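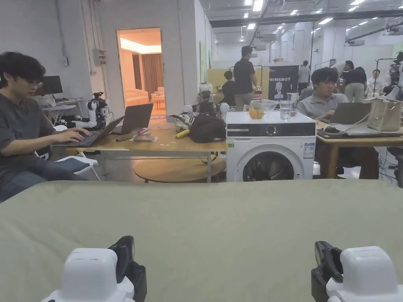

Figure 3. Laptop work at a long table, in a dark gray T-shirt.

4.2 Why the dark shirts stay in the drawer

I went into this part of the diary study pretty sure I knew the answer. I figured people hang on to a T-shirt until it gets a hole, and then it goes to the rag pile. Boy, was I wrong! Of the 1001 shirts our 265 diary keepers logged in Preketti and Patden, 585 were plain dark ones (black, navy, or any gray darker than the sample card), and when one of those left the drawer, holes were well down the list of reasons. People gave up on the color first, then the collar, then the general shape of the thing.

Color is the easy one to talk about, so let me start there. Everybody who keeps a black T-shirt knows that it goes brownish or bluish sooner or later, and the diaries are full of small complaints about this. What I hadn't expected was how often the shirt got demoted before it got dropped. A faded navy shirt stops being a work shirt and becomes a Saturday-chores shirt, or a sleep shirt, and it can sit in that second life for years. Our sign-up form had 21 questions and not one of them asked about demotion (my fault, I wrote it), which means everything I say here comes from the free-text entries. I coded those by hand in Sulex over most of September.

Dress codes matter too, though less than I'd hoped when I wrote the grant. Most of the diary keepers do desk work in places where a T-shirt is fine, as in Figure 3, and they choose dark ones mostly so they don't have to think about it in the morning. One wrote, "It goes with my other gray things." Another has bought the same shirt from the Munshi store in Patden over and over and can't say which one is the newest. I love that entry, but it made a mess of my age estimates, and I ended up leaving that drawer out of the table in Section 4.1.

Then there's shape. Cotton jersey has more give across the body than along it, and repeated washing and hanging doesn't treat the two directions the same. Diary keepers described shirts that got "short and wide," which is a fair summary of what a tape measure tells you as well. Twisting came up a lot too, where the side seam creeps around toward the belly button. That comes from the way the yarn is spun and the fabric is knit, and no amount of careful folding will bring it back (I've tried, on my own shirts, with an iron and a good deal of bad language).

We asked people to measure lying flat, with the shirt smoothed by hand and not pulled. I can't stress this enough for anybody planning to repeat the study. Jersey under tension will give you nearly any width you like, and the wrinkles show you where the pull is going: hold a shirt by its corners and they run out across the cloth in long diagonals. A few early entries from Preketti had widths that jumped up and down between washes, and I'm fairly sure those people were tugging the hem straight before they read the tape. We rewrote the instructions after that and the jumps mostly went away.
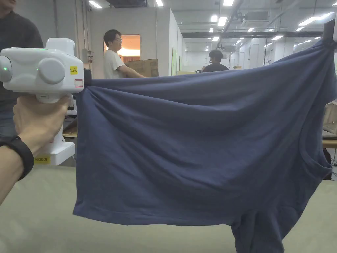
4.3 Collars and cuffs

Collars deserve their own section, mostly for the sheer volume of feeling they produce. The word "bacon" shows up again and again in the free text, for a neckband that has gone wavy, and I kept it as a code name since everyone on the project already used it. Sleeve cuffs hardly got a mention, so I've folded them in with the hems and will come back to both when I get to stitching.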